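How I Read a Small Biotech's Half-Year Report in One Evening

I own shares in three little drug developers, and every September their reports land in my inbox within days of each other. I used to skim the chairman's letter and call it done. Now I have a routine, and it takes me one pot of tea (okay, sometimes two).

Start at the back. Skip the glossy pages and go straight to the cash flow statement. Find the line for net cash used in operating activities, then find cash at the end of the period. Divide the second by the first and you get the number of half-years the company can keep going at its current pace. When I did this with Navurum last year I got a little under three, and I slept fine.

Next, look at the share count. Write down the number now and the number a year ago. Pallero went from 477 million shares to 600 million while I wasn't paying attention, so my slice of the company got a good bit thinner even though I never sold a thing!

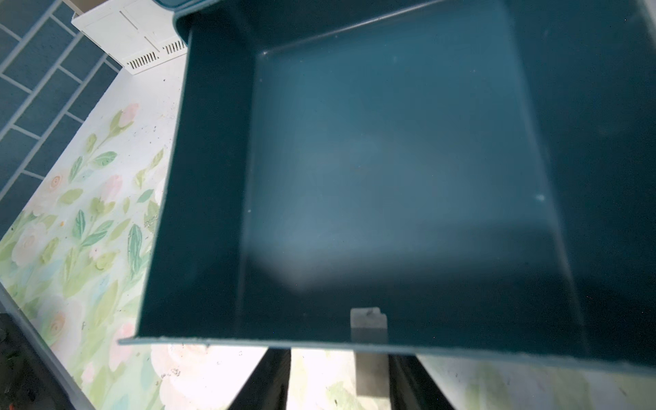

Then go to the pipeline table. I copy each drug name, its trial phase and the expected readout date into a spreadsheet, and I put last year's date in the next column. If a date has slipped, I search the report for the drug's name and read every paragraph where it turns up. Slow enrollment is the usual story. A trial that wanted 1043 patients and has signed up 44 is going to need more time and more money, whatever the letter up front says.

Last, read the notes on related parties and on events after the reporting date. My friend Hwa-young Moon got me into this habit, and it's where I found out Choo had taken a loan from one of its own directors. Perfectly legal, but I wanted to know the interest rate before I bought more.

Save the spreadsheet with the company name and the period, and next time you only have to fill in one new column.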